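Looking after garden hand tools at the end of the season

Updated Sat 31 August

Pruners, hoes and trowels get hard use from March on, and by the end of summer most of them are blunt and a few are starting to rust. An afternoon of cleaning now saves a lot of swearing when the hedges need cutting back. These tips are for ordinary hand tools. Mowers and anything with a motor have their own page.

Cleaning off soil and sap

Knock off dry soil with a stiff brush. If it has baked on, stand the blade in a bucket of water for ten minutes and scrape with a wooden stick or an old plastic plant label. A wire brush is fine on a spade or a hoe but will scratch the face of a pruner blade, and sap sticks to scratches.

For sap, wipe the blade with a rag and a little rubbing alcohol. Old sap that has turned brown needs a soak. Lay a wet rag over the blade, leave it a while, then rub with fine steel wool. Dry everything straight away, including the bolt and the spring.

If you have been cutting diseased wood, wipe with alcohol between plants as well. Blackspot on roses and canker on fruit trees both travel this way. I keep a small jar with a screw lid in the bucket with the twine.

Taking pruners apart

Bypass pruners come apart with one nut and one bolt. Lay the parts out in the order they come off. The Climow pair I use has a small toothed washer that locks the nut, and it only fits one way around, so look at it before you lift it off. Cheaper pruners are sometimes riveted and can't be opened. Clean those with an old toothbrush and work oil into the joint. 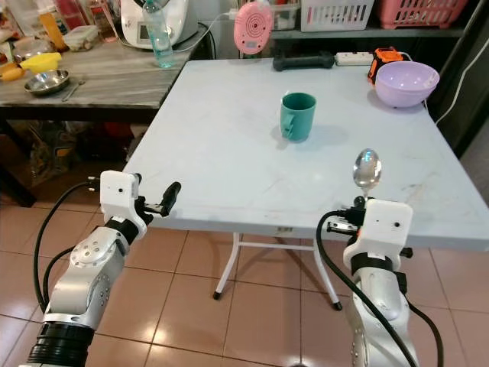

Folding table with a pale top, on a tiled floor.

Work somewhere with good light and a hard floor. A spring dropped in grass is gone. A muffin tin holds the small parts well, one tool to a cup.

Sharpening

Sharpen only the beveled side of a bypass blade. Hold the file or stone flat against the bevel and push away from you, from the heel of the blade toward the tip. Lift it off and start again at the heel. Don't saw back and forth. Ten strokes is usually plenty. Turn the blade over and take off the burr with one light pass, stone dead flat.

For paper-thin nicks use a 400 grit stone. For a real notch, start with a mill file and finish on the stone. Anvil pruners are sharpened on both sides.

Hoes want a coarser edge. Clamp the hoe in a vise and file at the angle that is already there. If the old edge is worn away completely, 18 degrees works for a light push hoe. A digging spade should be steeper or the edge will fold on the first rock.

Rust

Light rust comes off with steel wool and a few drops of oil. For heavier rust, soak the metal part overnight in plain white vinegar, scrub, then rinse in water with a spoonful of baking soda in it. Don't skip the rinse. Dry and oil the same day or it will be orange again by morning.

Keep wooden handles out of the vinegar. On tools where the head doesn't come off, wrap the metal in a soaked rag and put a plastic bag over it.

Oiling

Any light machine oil will do for joints and springs. On bare blades I use boiled linseed oil, thinly, and the same on handles. Sand a rough handle first with medium paper, wipe off the dust, and rub the oil in with a cloth. Wait twenty minutes and wipe off what hasn't soaked in. A sticky handle means too much was left on.

Linseed rags can catch fire on their own if they are balled up. Spread them flat outdoors until they are stiff, then throw them out.

Loose heads and split handles

A rake head that wobbles usually needs only a new screw, one size thicker than the old one. Soaking a loose hoe in water swells the wood and holds for a day or two, then it is looser than before. A handle split along the grain can be glued and clamped if the split is short. One that is cracked across should be replaced.

Storing

Hang long tools with the heads up and off the floor. Damp rises out of concrete all winter. Short tools can go in a bucket of dry sand, but leave out the oil that older books tell you to add, as it ends up in the beds. Leave pruners latched shut.

Readers' additions

Killian Leblanc in Trotstead paints a band of yellow on every handle and says he hasn't lost a trowel in the compost since. He also stores his files wrapped in newspaper, apart from each other, so the teeth don't rub.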